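Search the site: Type a word and press enter

Do They Really Sing Like That? How Voices Get Into a Musical Movie

5 min read

You are watching a musical. A girl is running up a hill in the wind, and she is singing the whole way to the top. Her voice is smooth. She never puffs. You can't hear the wind, or her shoes, or the birds that must be up there somewhere.

Does that seem right to you? Try it. Run up a hill, or up the stairs if you don't have a hill, and sing your favorite song as loud as you can. You'll sound like a broken accordion by the fourth line.

So you should be suspicious. I am. When a movie shows me something that a real body can't do, I want to know how they did it.

The song came first

In most movie musicals, the singing is recorded before anybody turns on a camera. The actor stands in a quiet room with a microphone and some headphones and sings the song over and over until the people in charge are happy. They might keep the first verse from one try and the last verse from another. They might even use one single word from a third try, if that word came out better.

Weeks or months later, everyone goes out to the hill. Loudspeakers play the finished song, and the actor moves her mouth along with it. This is called playback. The camera records the picture, and the song you hear in the theater is the one from the quiet room.

People will tell you this is cheating. I don't think so, but I do think it's fair to know about it. A movie song is built out of pieces, the same way a cartoon is built out of drawings.

Is it even her voice?

Sometimes it isn't! In older musicals especially, a studio would pick an actor who looked right for the part and then hire a different person to do the singing. That second person is often called a ghost singer. There's no haunting involved. It just means you hear them and never see them, and for a long time many of them didn't get their names in the credits.

Were audiences fooled? Lots were. Some say they could tell right away, but people like to say that after they've found out. I'd want to test them first.

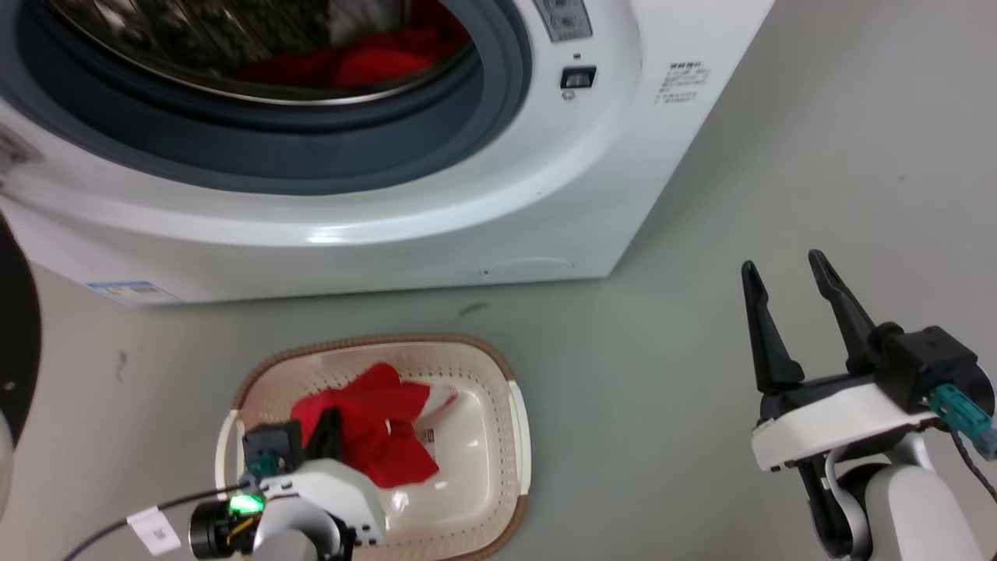

You can do some testing of your own. Pick a musical you already like and watch one song twice. The first time, just listen with your eyes closed. The second time, turn the sound off and only watch. Then ask yourself a few things:

Does the throat move on the long, loud notes? Singing hard takes work, and you can often see it in the neck.

When does the actor breathe? If you heard a big breath but saw no breath, hmm.

Does the speaking voice match the singing voice? Listen to the very last spoken word before the song begins. A jump there might mean a new singer, or it might only mean a new room. Be careful about deciding too fast. One clue isn't proof.

But what about singing live?

Some movies do record the singing while the cameras are rolling. The actor wears a tiny earpiece and hears a piano playing, and everybody else on the set hears only a voice with no music at all. The orchestra gets added later.

Ads for these movies love to say that every note is real. Maybe. "Live" is a slippery word, though. Does it mean every note was sung on the set, or most of them? Were any wobbly notes fixed by a computer afterward? An ad's job is to sell tickets, so it may not stop to explain.

Live singing isn't always better, either. An actor can slow down to cry or speed up to shout, and that can be wonderful. But the voice can also sound thin, and a dog barking down the street can spoil a whole try.

Who makes the taps?

If there is dancing, listen to the feet. During playback the loudspeakers are blasting, so the sound of the shoes on the set is no use to anybody. Somebody has to make those taps again later, in a studio, while watching the dance on a screen. The clinks of spoons and the swish of skirts are often made that way too. The person doing it is called a Foley artist, and the swish you hear might come from an old curtain.

A made-up bit of math

Say a song in a movie lasts 314 seconds. That's a little more than five minutes. Now say the editor cut it together from 83 shots. Each shot would last less than four seconds, so the actor probably never did the whole song in one go for the camera. She did the first bit in the morning, and a bit in the middle after lunch, maybe on another day entirely. Playback is what lets all those bits fit, because the song is the same length every time.

Next time a song starts, try counting the cuts. You'll lose track. I always do, usually when the chorus comes around and I start singing too.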